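Cataloging notes for the picture book shelves at the Pamdale branch, spring intake. Thread, in no strict order.

1/ We shelve picture books by author surname, then title. Series stay together under the first author, even where a later volume changes hands. Ridiren is the usual problem: 5 volumes, 2 authors. All of them go under the first.

2/ Reading level stickers go on the inside back cover. Spine labels carry the call number only. Old stickers on the front get removed if the laminate allows it. If it doesn't, leave them.

3/ Subject tags: max 2 per title. "Friendship" is retired as a tag. It was on so many records that searching it returned most of the shelf. Use "new school," "moving," "sharing" or "siblings" where they fit. 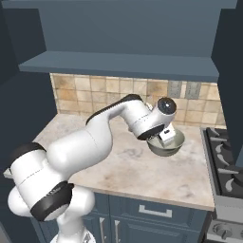
4/ Wordless books get "wordless" as the first tag, always. Teachers search for it by that term. Do not use "textless" or "silent."

5/ Dual-language editions: one record per edition, both titles entered. The Agbenyega folktales have the English title on the cover and the second title on the title page only, so check inside before you key it.

6/ Koton board books are 23 cm tall and will not fit the low bins. They go face out on the end rack. Height goes in the physical description field as usual.

7/ Retellings: tag the source tale, e.g. "Cinderella," plus one other. Parodies count as retellings. Sequels to the tale don't.

8/ Damaged copies with all pages present stay in circulation. Missing page = withdraw. Updated tag list goes up in May.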